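Inga - live music for silent films
Frequently asked questions

What is Inga?
Inga is a small ensemble which writes and plays new music for old silent films. We work mostly with short documentaries and amateur travel films. The permanent members are Chanida Thaweesak (cello, voice), Iker Prieto (electric guitar, tape loops) and Adebayo Isah (percussion, harmonium). For bigger programs we invite a trumpet player.

Is the music improvised?
Partly. Chanida writes the main themes and the parts that must meet the film at an exact moment, for example a train which enters a station. Between these points Iker and Adebayo are free, and no two evenings sound the same. If you bought the recording and then you come to a concert, please expect differences.

Which film are you playing now?
The present program is Brundon, a silent portrait of a river port. It lasts 27 minutes without a break. Before it we play a short set of pieces without film, and the whole evening is a little more than one hour.

Where does the film copy come from?
Hugo Pacheco found it in a private collection and made the scan himself. One reel has strong water damage near the end. We decided to leave it visible, and the harmonium part was written around it.

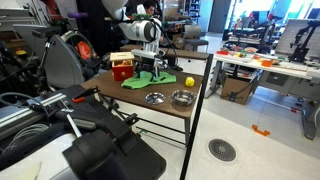
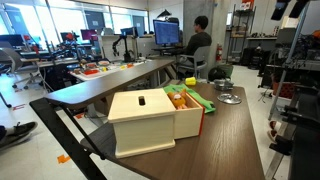
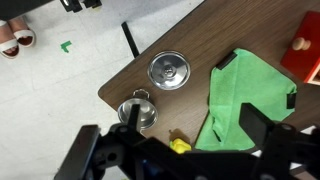
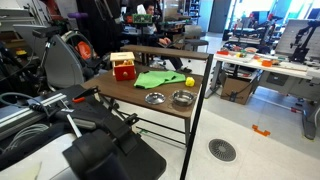 Can I buy the soundtrack?
Yes. The recording is called Clollari and was published by Presine in March, on vinyl and as a download. The vinyl edition is 549 copies, numbered by hand. It has nine tracks, and the last one is only on the vinyl. We do not plan a second pressing, but the download will stay available.

Why does the record have a different name from the film?
The music was shortened and put in another order for the record. Amparo Sotomayor, who mixed it, thought that people would try to play it together with the film and be disappointed. Clollari is the name of a boat that passes in the first reel.

Can I watch the film at home with your music?
Not at this moment. Our agreement with the owner of the copy is only for concerts. We have asked for permission to put it online and we will write on the news page when there is an answer.

Do you sell tickets on this site?
No, the tickets are always sold by the venue. On the concerts page you will find a link for each date. If the link says "sold out", please write to the venue and not to us - we do not have a waiting list.

Is the concert suitable for children?
Yes, from the age when they can sit quietly for one hour. The percussion is quite loud in two places. There are captions in the film but they are few, and a child who does not read yet can follow the story very well.

What do you need from a venue?
A screen, a projector with HDMI input, a dark room and a stage at least five meters wide. We bring our own instruments and small lamps for the music stands. The harmonium weighs 25 kilos and travels in a hard case, so a lift or a short staircase is a big help. We need three hours for setting up and sound check. The full technical list is sent with the contract.

Can you write music for my own film?
Maybe. We take very few commissions, and only for films without dialogue. Please send a link to the film and tell us its length and your deadline. Iker reads these messages and answers normally in two or three weeks.

May I use your scores in my school or ensemble?
The themes from Brundon exist as a printed score for cello, guitar and harmonium. For teaching you can use it free of charge, but please ask first. For public concerts there is a fee, and it depends on the size of the hall.

How can I hear about new dates?
Sign up for the newsletter at the bottom of the page. It goes out before each group of concerts, and you can leave the list with the link in any message.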